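How does a basket hold together?
by Myfanwy James
December

I love a good basket. I've got one for bread, one for odd socks and one that is meant to be for post but is mostly full of elastic bands. Until I started finding out for this page, though, I had never stopped to wonder how you get from a pile of bendy sticks to something you can carry your lunch in. So let's have a proper nose at one!
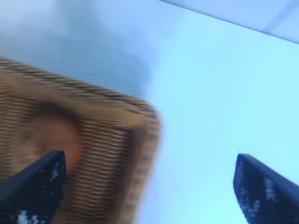
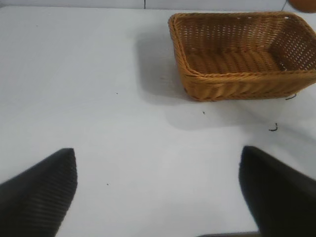

Over, under, over, under

Weaving means passing one strand over its neighbour, then under the next, then over again, all the way along. On the way back you swap, so that the overs become unders. Each strand gets squeezed by the ones beside it, and all that squeezing is what keeps a basket in one piece (you hardly need any glue or nails).

The upright strands are called stakes. The ones that travel round and round are called weavers. I muddled those two up for weeks, so don't worry if you do too.

What are the strands made of?

Lots of things! Willow is a favourite in Britain, and it is soaked in water first so that it bends without snapping. Rattan is a climbing palm that grows in hot, damp forests, and its stems can be longer than a bus. Some baskets are woven from plastic strands made to look like rattan – it can be very hard to tell just by looking.

Why is the edge so fat?

The edge at the top is called the rim, or the border. If you stopped weaving and walked off, the top rows would slide up and come loose. So the maker bends the ends of the stakes over and tucks them round each other, a bit like a plait. It makes a thick, strong edge that is kind to your hands as well.

Why leave gaps?

Gaps let air in. Bread crusts stay crisper, apples are less likely to go mouldy, and a basket with gaps is lighter to carry – handy if you have a long walk home.

Have a go yourself

Cut some paper into strips. Lay half of them side by side, tape down one end, and weave the others through, over and under. Push each strip up snugly against the last one. My friend Kidus used old comics for his and it came out brilliantly, with bits of superhero poking out everywhere.

Contact us | © Hatance | Back to top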